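What a Lockup Expiration Does to a Newly Listed Software Stock

By Olanrewaju Ogundipe

18 Oct 2024

Shares of Graltidix, the workflow software maker that listed in June, come out of lockup this quarter. Until then, the only stock that can trade freely is the stock sold in the offering. Everything held by founders, employees and early funds sits behind a contract with the underwriters.

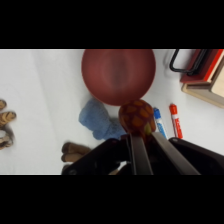 Reading time: 4 minutes

A lockup is a private agreement, and U.S. securities law doesn't require one. The underwriters ask for it so that the price in the first months reflects demand for the shares they placed, without a large block of insider stock arriving at the same time. The customary term is 180 days from the date of the final prospectus, though early-release clauses have become common enough that the headline number should be treated as an outer limit.

The Graltidix agreement has such a clause. Employees below vice president may sell a portion of vested shares after the second earnings report, provided the closing price has stayed above the offer price for a set run of trading days. Directors and officers are excluded. So are holders who bought in the last private round, where the venture firm Kemppainen is the largest name.

Readers who want to check this themselves will find the terms in two parts of the prospectus. "Shares Eligible for Future Sale" gives the timetable and the number of shares released at each step. "Underwriting" gives the exceptions, including transfers to family trusts, sales to cover tax on restricted stock units, and the power of the lead bank to waive the whole thing. The two parts are written by different lawyers and don't always use the same defined terms.

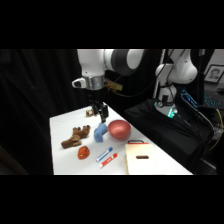

The tax exception deserves more attention than it gets. Many private software companies grant restricted stock units that vest only when two conditions are met: a period of service, and a liquidity event. The offering satisfies the second condition for everyone at once. The company then owes withholding on a large amount of stock compensation and has to choose how to pay it. Under net settlement it keeps back a share of the units and pays the tax authority in cash from its own balance sheet. Under sell-to-cover, shares go into the market on the settlement date, lockup or no lockup.

Graltidix chose net settlement. That keeps shares off the market but uses part of the offering proceeds, and the expense appears in the first quarterly report as a one-time charge to stock-based compensation. Operating margin for that quarter is hard to compare with anything before or after it. Analysts generally work from the adjusted figure and show the charge on a separate line.

Impi Miettinen, who covers application software at the research firm Brendbridge, keeps a file of lockup expirations in the sector. It now holds 303 of them. Her reading is that the average price move on the day is small and usually negative, and that most of the decline tends to come in the sessions before the date.

"The date is public from day one," she said. "Anyone who plans to be short into it is already short. What isn't public is how much the venture holders intend to distribute."

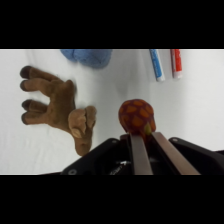

960 words

Distribution is a separate matter from sale. A venture fund that holds listed shares can sell them and pass cash to its limited partners, or it can pass on the shares themselves. In the second case the fund reports no market sale, and the stock lands in the accounts of pension plans and endowments that often have standing orders to liquidate. Trading volume may rise for several weeks with no matching insider filing. Miettinen said this is the most common reason her clients misread the period after an expiration.

Size relative to normal trading matters more than size alone. The usual measure is days of volume: shares released divided by average daily volume over the prior month. A small float makes the ratio look alarming, and Graltidix sold a small float. Randham, a payroll software company that listed a year earlier, had a similar structure and dealt with it through a marketed secondary offering, placed shortly before the date. Early holders sold at a modest discount, and the remainder signed a new, shorter lockup.

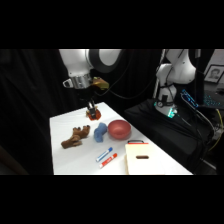
Does a lockup expiration change the number of shares used to value the company?

Market value based on shares outstanding stays the same, as locked shares were already in that count. What rises is the public float, which affects index weighting and the cost of borrowing the stock.

Index treatment follows its own calendar. Most providers weight by float and update the figure at scheduled reviews, so buying by index funds can trail the release by weeks. A company whose date falls just after a review cutoff waits for the next one. Graltidix has said nothing about a secondary offering, and its next filing to carry an updated share count will be the quarterly report.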